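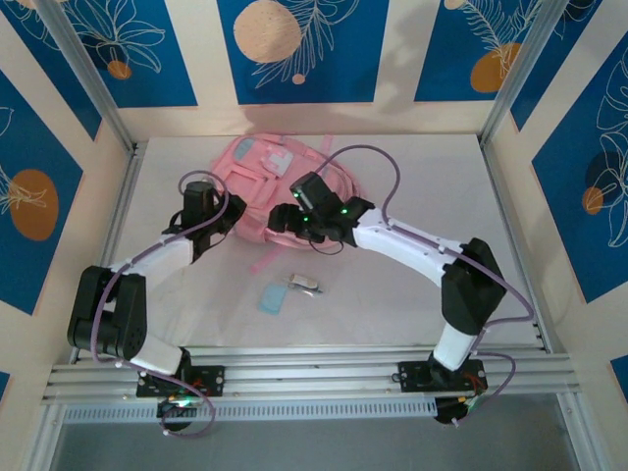
School bag gone grubby and a bit whiffy, can it go in the machine?

Asked 17 Oct 2024 in Laundry & Cleaning
186 views, 2 answers

Hi all, my daughter has had her bag since July and it's already a state. There's a grey tidemark along the bottom where it gets dumped on the playground, and a banana met its end in the front pocket last week (I found it on the fourth day, lovely). The care label has been snipped off, probably by me. It's one of those ordinary pink ones from the Debnath shop in town, nothing fancy. My machine is an old Grukano with a 1,440 spin and I've no idea if that would kill it. I don't want to buy another before Christmas! Has anyone washed theirs and lived to tell the tale?

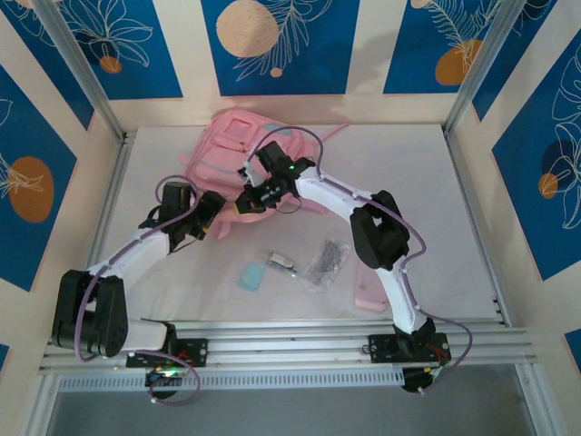 Pink backpack, lying near the back of the table

Answer 1
Accepted by asker

2 min read 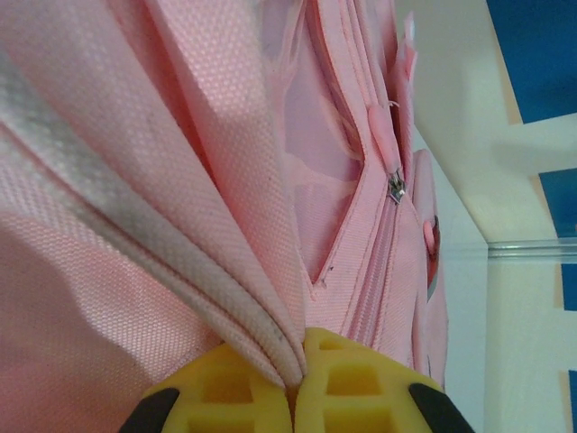

I do ours every half term and they've all survived, so don't panic. Empty it first, and I mean every pocket, then turn it upside down over the bin and give it a good shake. Crumbs turn to glue in the wash. Scrub the bottom with a nail brush and a squirt of washing up liquid and leave it 20 minutes or so.

Then zip everything shut, tuck the straps in and put the whole thing in an old pillowcase with a knot in the top. Cool wash, half the usual powder, no softener (it made one of ours go oddly sticky). Turn the spin right down, 1,440 is far too fierce for padded straps. Mine goes up to 600 for bags and that's plenty.

Hang it by the bottom with all the zips open. Ours takes two days over the bath. Please keep it out of the tumble dryer, I melted a lining that way and it stank the kitchen out.

For the banana bit, bicarb in the pocket overnight before you wash, then hoover it out.

Answer 2

I wouldn't risk it personally. Just use a wet flannel and some Anico spray, did the job on my lad's PE bag. Or ask in the shop?

Comment from asker: pillowcase located, bicarb is in. Thank you both!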